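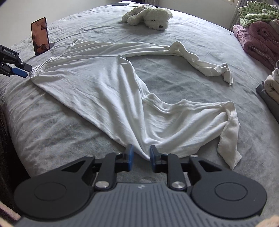
The sleeves came up a little long on our shorter residents, one care home wrote to us in August, and could the cuff be turned back without losing its shape? It can. The ribbed cuff on the Groltia long-sleeved top may be folded once and will hold its place during normal wear. Where a top is plainly too long in the arm, we advise exchanging it for the size below.

# Groltia Long-Sleeved Cotton Top and Stisier Fleece Blanket

Supplied by Peltonen to residential homes, boarding houses, hostels and respite units. The two articles may be ordered separately or together.

## The Groltia top

The Groltia is a plain white long-sleeved top in cotton, with ribbed cuffs and a ribbed hem. It is intended for sleeping, for wear under a shirt or jumper, and for general use indoors. There are no buttons, zips or pockets. The neck opening has enough stretch to pass over the head easily when a resident is being helped to dress.

The fabric is of medium weight. It is warm enough for most bedrooms in winter when worn beneath bedclothes, and light enough to be worn as a single layer for much of the year. As with any cotton garment that has not been treated to resist creasing, it will come out of the basket rumpled. Most establishments do not iron it. Those wishing to do so should use a medium iron and leave the ribbing alone, as pressing flattens it and the cuffs then sit loosely at the wrist.

**Sizes.** Small, medium, large and extra large. The body is cut straight and is the same for men and women. Residents between two sizes will usually be more comfortable in the larger, particularly if the top is to be slept in.

**Marking.** Names or room numbers should be placed on the inside of the hem, at the side seam. Sewn tapes last longest. Laundry pens are acceptable but will need to be renewed. Labels should not be attached to the cuffs, where they rub.

## The Stisier blanket

The Stisier is a soft fleece blanket in pale grey. It may be used over a duvet, beneath a bedspread, or as the only cover on a warm night. The double size covers the top of a large bed with a fall at each side; the single size is suited to a standard bed or an armchair.

Fleece holds warmth well for its weight, and staff who change many beds in a morning have told us that they prefer it to wool for that reason. It should be kept away from open fires, heaters and hot pipes. It is not a fire-resistant product and should not be ordered where one is required. Establishments with particular obligations in this respect are asked to speak to us before placing an order.

A new blanket will shed a certain amount of lint. This shows less on white cotton than on dark clothing, but we recommend that blankets be washed once, on their own, before they are put on beds.

## Washing

| | Groltia top | Stisier blanket |
|---|---|---|
| Wash | 40 degrees, with whites | 40 degrees, gentle cycle, separately |
| Bleach | No | No |
| Tumble dry | Low heat | No heat, or line dry |
| Iron | Medium, avoiding ribbing | Do not iron |
| Fabric softener | Not needed | Do not use |

The top should be turned right side out and the sleeves pulled free before washing. Long sleeves twist round one another in the drum, and a sleeve that has dried in a tight curl is tiresome to straighten. A brief shake as each top is taken from the machine will deal with most of it.

Cotton shrinks slightly in its first washes. The Groltia is cut with an allowance for this, and a new top may therefore seem generous. Please wash it before deciding that the size is wrong — we accept exchanges on tops that have been laundered up to 3 times in accordance with the table, provided they have not been marked.

## Folding and storage

Several homes have asked for a common method, so that shelves look the same whichever member of staff has filled them. The following is the one used in our own packing room. A made bed is a perfectly good surface for it.

1. Lay the top face down and draw the sleeves out to either side. Hold the garment by the hem and the shoulders when smoothing it, as pulling on the cuffs will stretch them over time.
2. Fold one side in to the middle of the back and lay the sleeve straight down towards the hem.
3. Repeat on the other side.
4. Bring the hem up to meet the neck, then fold once more if the shelf is shallow.

Blankets are folded in half lengthways, in half again, and then rolled or folded to fit. Rolled blankets take up less depth but are apt to slide off an open shelf. The Tornano linen shelf, listed separately, has a raised front edge and will hold either.

Tops and blankets should be stored apart where space allows. Both must be completely dry before they are put away.

## Ordering

Groltia tops are packed in cartons of 40, which may be mixed by size. Part cartons are available at the single-item price. Stisier blankets are sold individually. A sample of either article will be sent on request to any establishment that has not bought from us before, and there is no obligation to return it.

Orders are normally dispatched within 2 working days. Larger orders may be sent in more than one delivery, in which case the second delivery note will refer to the first. Please check the contents against the note and inform us of any shortage before the goods are marked or washed.

## Returns and faults

Unused goods may be returned in their packing. Tops that have been marked with a name or number cannot be taken back unless faulty. A seam that opens, a cuff that comes away or a hem that unravels under ordinary laundering will be treated as a fault, and the article will be replaced. General thinning of the cotton after long use is not a fault.

When writing to us, please quote the order number and the size, and state whether the article was dried on a line or in a machine.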